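Section 4: Loading and placing tip boxes

Read this section before you set up the bench for the first time. It applies to Kenthorpe racked pipette tips in frosted boxes. The order code for refill racks is 2493.

4.1 Before you start

1. Wipe the benchtop and let it dry. A glossy timber top will show smears, but these do no harm.
2. Put on fresh gloves.
3. Check that the rack colour matches the tip size on your run sheet.

4.2 Loading a rack

1. Open the lid fully and lower the rack in level.
2. Press down at all 4 corners until the rack sits flat.
3. Fill part-used racks from the back row forward.
4. Remove any tip that leans. Do not straighten it by hand — discard it.

CAUTION: Do not autoclave a box with the lid latched. Leave the lid ajar and allow 30 minutes' cooling before handling.

4.3 Placing the boxes

1. Set part-used boxes on the left and the next box to the right, with a clear gap between them.
2. Keep the hinge side of an open box away from you.
3. Close any box that will not be used within 6 minutes.

Tips standing in the back rows of a green rack, with a second frosted box to the right: 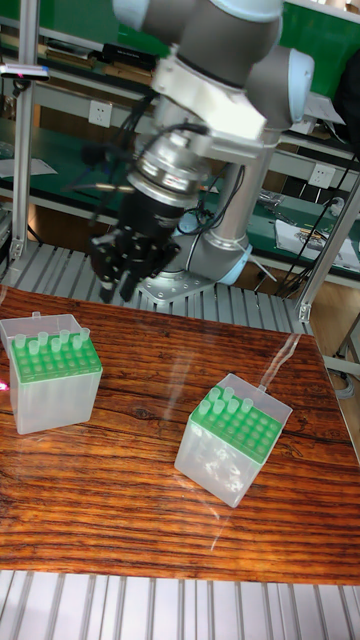

Olivares wrote in to say that refill racks stored flat in a drawer pick up a slight bow, and that standing them on edge over the weekend didn't fix it. We agree. Store refills flat in their original sleeve, with nothing on top, and discard any rack that rocks when placed on the bench.

NOTE: Empty racks go in the plastics recycling bin only if they have not been in contact with samples.

Revised 27/07/2023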